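Subject: Re: [surgskills-list] Suture order and sharps bins for the July block
Date: 2021-11-26

On the list, the Flollgate site wrote:
> Can we settle the suture order before the end of term? Last year
> we ran short in the second week and had to borrow from Henao.
> Also, who is paying for sharps disposal now that the Kuritz
> contract has lapsed?

Replying to both points.

The order is in. I asked for 28 boxes, split between braided and monofilament, and Drestetti have confirmed the price. Delivery goes to the Henao loading dock, as the Flollgate one is closed for resurfacing. Please don't open the cartons until they've been checked against the docket. We lost a credit last year over that.

Curved needles only this time. The straight ones from the previous order are still in the cupboard and anyone who wants them can have them.

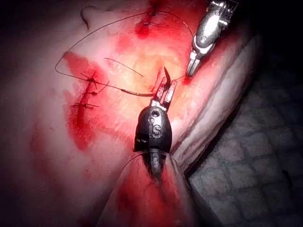 Sharps disposal will come out of the shared teaching budget until a new contract is signed. I have two quotes and am waiting on a third. Kuritz may re-tender, but their last price went up by roughly 12 per cent and I don't expect the department to wear it.

For the July block itself, could each site send me the following:

1. Final numbers, including anyone repeating the wound closure module. Late additions are fine but they will have to share a bench.

2. A list of needle holders that need servicing. Tag them with the site name and put the fault on the tag. 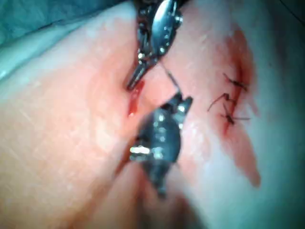 3. Your preferred afternoon for the closure assessment. Henao can't do the first week because the room is being painted.

4. The name of whoever is holding the cupboard key.

Reply to me off-list, please, and I'll post the combined timetable when it's all in.

Skills block coordinator, Henao site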